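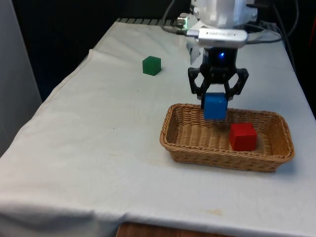
Page last changed: December

4. Registering the prepaid meter

1. Enter the account number on the Brosex keypad and press OK.
2. Wait for two beeps.

Note: the load limit is set to 2,000 W.

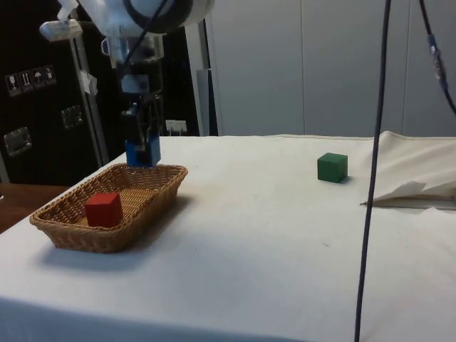 Red cube in basket, green cube on table.
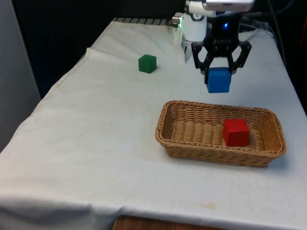

Token credit shows on the meter once the code is accepted. Place the keypad on a flat surface and key in the code. Caution: do not open the terminal cover.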